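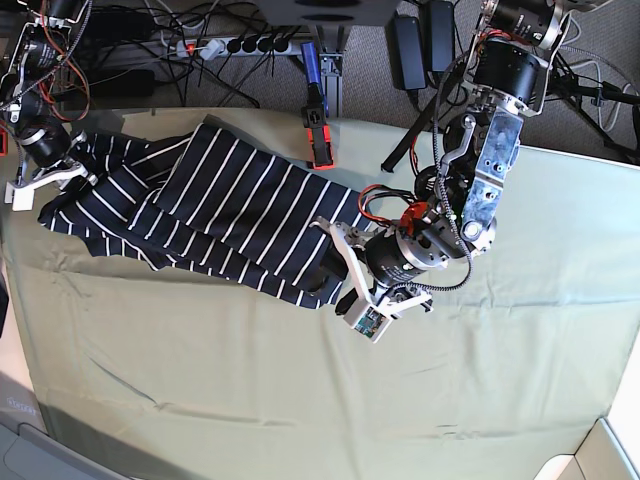 ## Trasance: The Complete Series (box set)

All 24 episodes of the slow-burn crime drama in which Inspector Lauritsen solves a harbour poisoning at the speed of a planning application. Spread over 2 seasons, the second of which has a plot.

- Running time: about 27 hours, mostly rain
- Subtitles: English, and you'll want them for the mumbling
- Extras: commentary by writer Roxana Ayala, who names the killer in episode one, so save it for later
- Booklet with a map of Fistier and a suspect list
- Label: Ramis

Limited to 350 copies. Returns accepted if unopened, even if your sister has told you the ending.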